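Gray Is the Hard Part: How Screen Colors Reach the Printed Page

A flat gray background is the least forgiving thing a print shop can be asked to reproduce. Skin, foliage and brick all hide small errors in their own texture. A field of even gray hides none of them. If the cyan runs slightly heavy on one side of the sheet, the gray turns blue there, and a reader who has never heard of ink density will see it from across a table.

On screen the same gray costs nothing. The red, green and blue values sit close together, the display adds them up, and the result is stable from corner to corner. Images made entirely in software tend to use such fields freely, with saturated primaries placed on top of them. That combination looks clean on a monitor and exposes two separate weaknesses of four-color offset printing: the balance of neutrals and the limit on bright color.
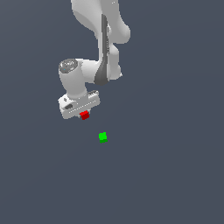

Where the green goes

A display makes green directly, with light from a green emitter. A press makes it by laying cyan over yellow and letting the paper reflect what remains. The two inks each absorb some light they should let through, so the overlap is darker and duller than the ideal. The brightest lime green a common monitor can show falls well outside what coated stock can hold, and uncoated stock holds less.

Something has to be done with the colors that do not fit. The conversion software offers a choice of methods, called rendering intents. Relative colorimetric leaves printable colors where they are and moves each unprintable color to the nearest printable one. Perceptual compresses the whole range, so that differences between colors survive even though nearly every value shifts a little.

The choice matters most when one object carries several shades of the same hue. A solid shape in three greens reads as solid because its faces differ. Under relative colorimetric, the two brighter greens may be moved to almost the same point, and the edge between them goes soft. Perceptual keeps the edge and gives up some brightness. For pages made up mostly of photographs the first method is usually the better default. For rendered art it should be checked every time.

Red fares better. Magenta over yellow gives a strong, warm red close to what most readers expect, and a saturated screen red usually loses less than a saturated green does. The usual fault in red areas is a loss of shading, where the magenta and yellow plates both reach full coverage and the darker side of an object can be told apart only by its black.

Building the neutral

Slate gray can be printed two ways. In the first, cyan, magenta and yellow are mixed in near-equal parts with a small amount of black. In the second, most of the three-color gray is removed and replaced with black, a step known as gray component replacement.
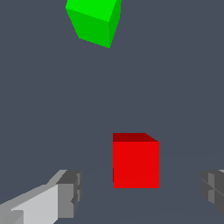 The second build is more stable. Black ink has no hue to drift, so a change of a few percent makes the field lighter or darker without pushing it toward pink or green. The cost is a slightly grainy look in light tones, where black dots stand out against white paper more than cyan or yellow dots do. A medium setting is a reasonable compromise for mid-tone grays. A bluish slate still needs enough cyan to hold its tint, and that cyan remains the channel to watch.

Total ink is the other constraint. A limit of 280 percent, summed over the four plates, suits many lighter coated papers. Beyond the limit for a given stock, ink dries slowly and can mark the facing sheet. Heavy replacement lowers the total in dark neutrals and helps on both counts.

Checking before plates

A calibrated monitor with a soft proof catches most problems at no cost. The paper-white option should be on, even though the page looks worse at first. A contract proof is worth paying for on any run of 4,000 copies or more that includes large flat tints.

The proof should be viewed under standard daylight lighting, with the screen nearby dimmed to match. Office lamps are a frequent source of false alarms: a gray with little black in it can look neutral in one room and visibly warm in the next.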